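Buken opens toy and game swap shelf

A swap shelf for toys and board games opens in March at Buken, the neighborhood hall in Midtbø. Families can leave one item and take another, and loose dice, counters and cards are welcome too.

Signe Tangen, who runs the shelf, has collected more than 100 pieces so far. "Bring small parts in an open cardboard box so we can see them," she said. Boxes may be left inside the door until 2 p.m. 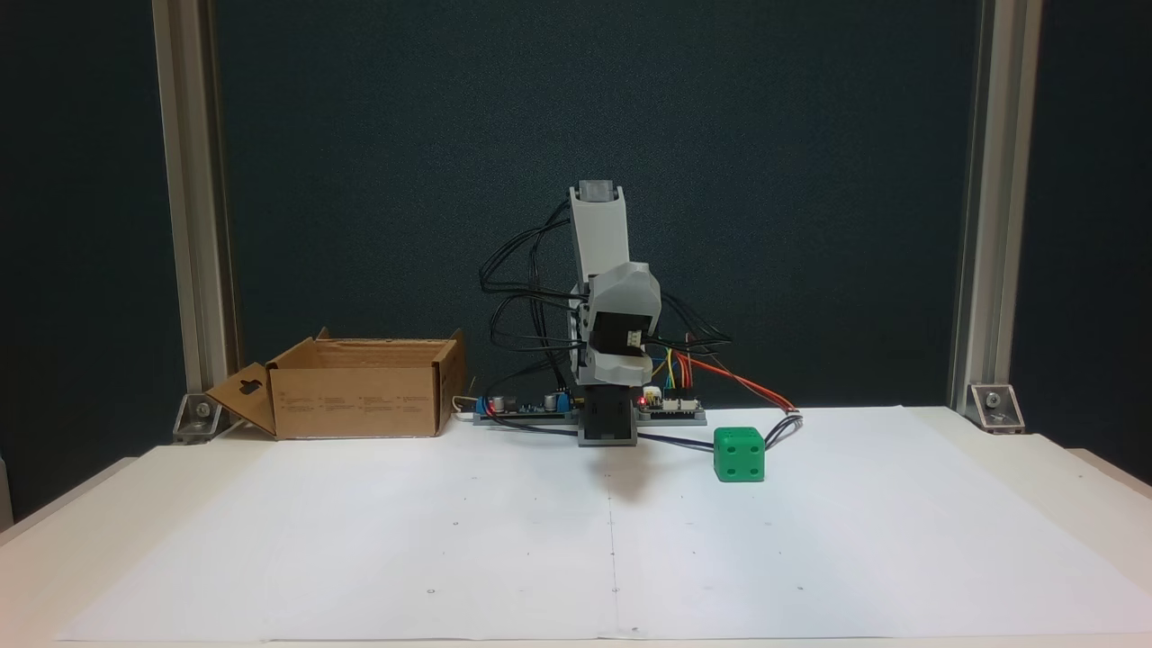
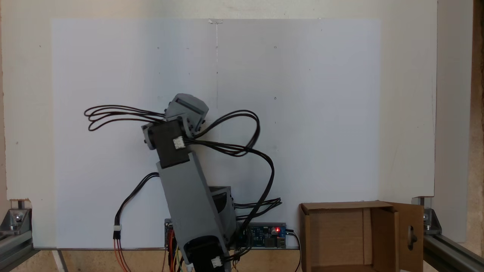
Drop-off rules

Limit of 20 items per family. Questions go to Tyra Boström at the desk.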